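How Two Robot Arms Share a Table
by Phyllis Bellamy, Kuruc Workshop

A robot arm is a chain of stiff parts called links. Links meet at joints, and a motor turns each joint. Our build has two arms. Both are bolted to one metal rail, so the distance between their bases stays the same.

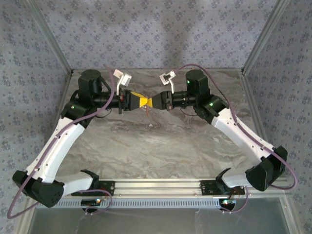

Fingers
A robot's hand is called a gripper. Ours has two yellow fingers. They are full of rectangular pockets, with black rubber along the outer sides. Lionel Cropper trimmed the mounts at home and threw away 39 test parts.

Measuring
Before the arms can meet, the computer must know where each one is. It reads an angle from every joint, 200 times a second. Then it works out where the fingertips are.

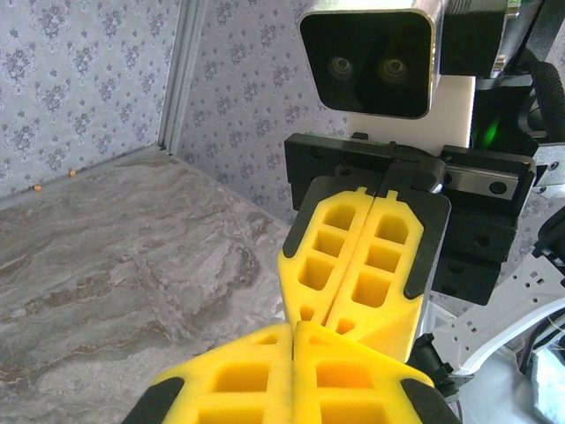
A small error in one angle grows along the arm. If the joint nearest the base is off by one degree, a fingertip 400 millimeters away misses by about 7 millimeters. For this reason we check the base joints first, then the elbow, then the wrist.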